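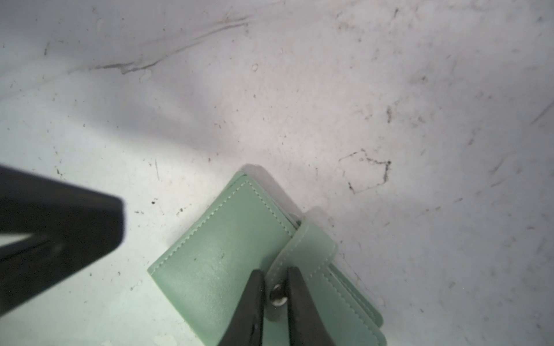
Local newspapers and the ghost story

Opinion, Wed 2 April

Every regional newsroom receives reports of hauntings. They arrive by telephone, by letter and increasingly through the comment form at the foot of the website, and they tend to follow a familiar course. A household hears footsteps on the stairs. A reporter is sent, a photographer takes the family's portrait in the hallway, and a short article appears beneath a headline with a pun in it. The article is shared widely for a day or two. It is seldom followed up.

This essay argues that the practice should change. Newspapers ought to go on printing accounts of strange experiences, which have always formed part of the life of a community and which readers plainly enjoy. They should, however, apply to such accounts the ordinary standards that they apply to a planning dispute or a road accident.

The case of the Palumbo guesthouse illustrates the difficulty. Last July the owner, Agata Marino, reported that doors on the upper floor were opening at night and that guests had complained of a weight at the foot of the bed. The first article ran to fewer than 80 words and treated the matter as a joke. Within a week it had been rewritten by a number of websites, each of which added something. One supplied a murdered bride. Another moved the building to a different county. None had spoken to Ms. Marino, who received 3 requests from paranormal investigation groups before she had been contacted by anyone wishing to check the original facts.

When a reporter did return, the visit took an afternoon. Ottavio Barbieri, a building surveyor with long experience of older properties, found that the upper floor sloped toward the landing and that the latches had worn down. He offered no opinion on the weight at the foot of the bed. A sleep clinician, Azra Vukčević, was prepared to say more. She explained that a sense of pressure on the body, often joined with the conviction that another person is in the room, is a well-known feature of sleep paralysis. She was careful to add that she had not examined any of the guests and could not say that this was what they had experienced.

The second article was longer, slower and considerably better than the first. It was read by far fewer people. Editors will point to that fact, and it deserves a serious reply.

The commercial argument holds that a ghost story is harmless entertainment, that readers understand it as such, and that careful inquiry spoils the fun. There is some truth in this. A reader who opens an item about a haunted guesthouse is not seeking a lecture on door hardware. Yet the argument overlooks the person at the center of the story. People who report these experiences are frequently frightened, and some are living alone or have recently lost a relative. To print their names and streets beside a comic headline is to make use of them. Ms. Marino has said that she regretted calling the newspaper, and that strangers still stop outside the building at night to take photographs through the windows.

There is also a cost to the newspaper. Josué Vasconcelos, who edited a weekly in Ullia for many years, has described how readers who had seen their neighbors mocked became unwilling to speak to his staff on other subjects. A publication of about 2,000 subscribers cannot easily afford that loss. The trust that allows a reporter to ask about a school closing is the same trust that is spent on the pun.

Skeptics, for their part, are not free of blame. It has become common to answer every such report with a ready explanation - carbon monoxide, infrasound, faulty wiring - offered from a distance and with great confidence. An explanation that has not been tested in the building concerned is only a guess. Ryota Fukuda, whose lectures on folklore and the press at Ninier have shaped much of the thinking here, notes that the hurried debunking and the hurried ghost story have a good deal in common. Both are written before anyone has gone to look.

A modest set of practices would improve matters. A newspaper should speak to the witness at least twice, with an interval between the conversations. It should ask whether the witness wishes to be named. It should withhold the address of a private home, and seek one informed opinion from a person willing to visit. Where no explanation is found, the article should say so plainly and stop there.

The Rerari weekly adopted rules of this kind 2 years ago. It still carries ghost stories, usually in the autumn, and they run on the same pages as the rest of the local news, with a correction printed when one is needed.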